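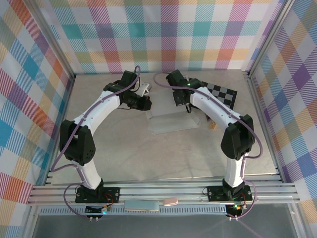 Do the packers lose their jobs when the robot arms come?

At Ikgate the number of packers has stayed the same, but what they do in a day has changed.

The supervisor of the packing room in Trermont has worked there since it opened. She met me before the early shift and spoke quite freely. "Before, we packed everything by hand, 300 parcels on a good day," she said. "My wrists knew it in the evening." Now the packers prepare the goods, watch the arms and correct them when it is necessary. 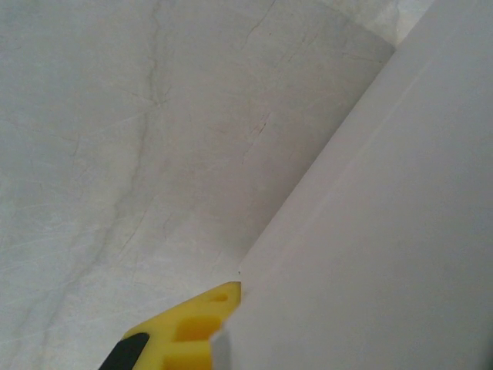 A yellow gripper finger against the edge of a grey panel.

I asked what is most difficult for the machines. "Paper," she answered at once. "A box has the same shape every morning. A bag folds how it wants - and then a person must go and help."
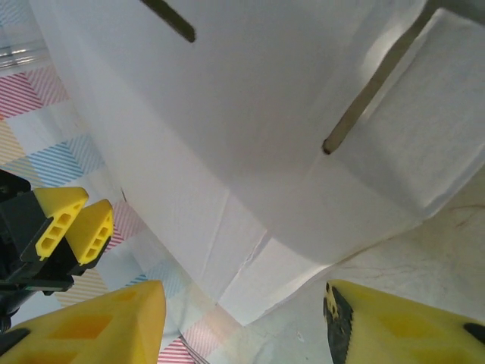
She does not find this a bad thing. Two of the older packers went to Görtz in September for a course, and today they train the others. One colleague did not like the change and asked to move to the warehouse. "I understand him," she said. "He liked to talk while working, and now you must look at the arms all the time." 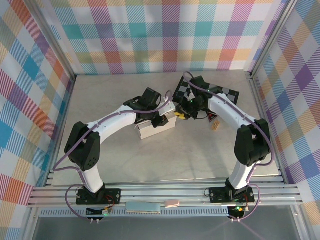
What the packers ask for

The wishes are small: a higher chair, a longer break, and a say in the plans for the second site in Condumau.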